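Home | Diary | Notes | About

8 June 2022
2 min read

Long day. Reran the Trakby comparison with wider spacing on the start poses, 11 demos per object, same policy otherwise. Small rounded things still the worst. Grasp success went from 7 of 13 to 9 of 13, which I'll take, but Tiruwork thinks its noise and she may be right. Need more seeds before July.

Ayana wants the pad angle logged too. Fine. Forgot to do it for the mornng set, so those don't count.

Earbud case next, upright grip, hinge side back. Box behind it, open. 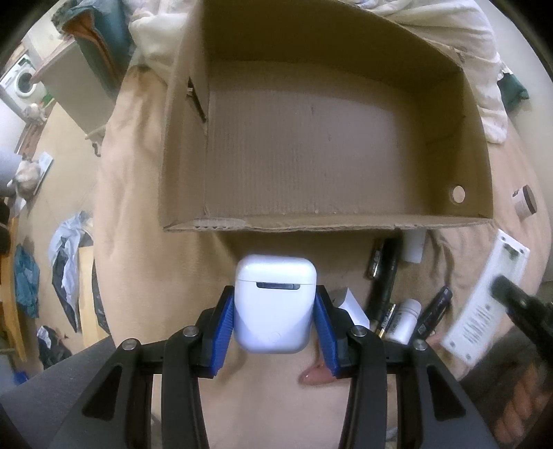

Tomorrow

Redo morning set with pad angle. Ask Ayana about the Indside split. Send Tiruwork the failures, all of them.

Contact | © 2022 Abdella | Back to top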